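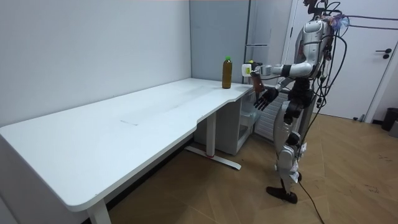

4. Installing the Skamance cycle counter

The Skamance logs bicycles crossing two rubber tubes laid over a cycle lane. Read section 3 (Site selection) before starting. The counter must not be installed within 11 feet of a bus stop or a signal stop line.

4.1 Laying the tubes

1. Mark two parallel lines across the lane at right angles to the direction of travel.
2. Seal the far end of each tube with the plug supplied.
3. Fix the far ends with road nails. On bridge decks use Leneria tape only.
4. Stretch each tube until it lies flat, then clamp the near end.
5. Connect the tube closest to oncoming riders to port A.

CAUTION: Do not work in the lane until it has been closed. Cones alone do not count as a closure.

4.2 Setting up the logger

1. Hold the power key until the display shows READY.
2. Enter the four-digit site code. The factory setting is 2535.
3. Enter the lane bearing, 0 to 359 degrees.
4. Set the recording interval and press SAVE.

Note: Loggers shipped before February need the Akande cable for data transfer — the older socket does not accept the standard lead.

4.3 Test count

Ride over both tubes in each direction. If direction is reversed in the log, swap ports A and B. The logger stores up to 4 test files.

Funska, rev. 27 Jan 2018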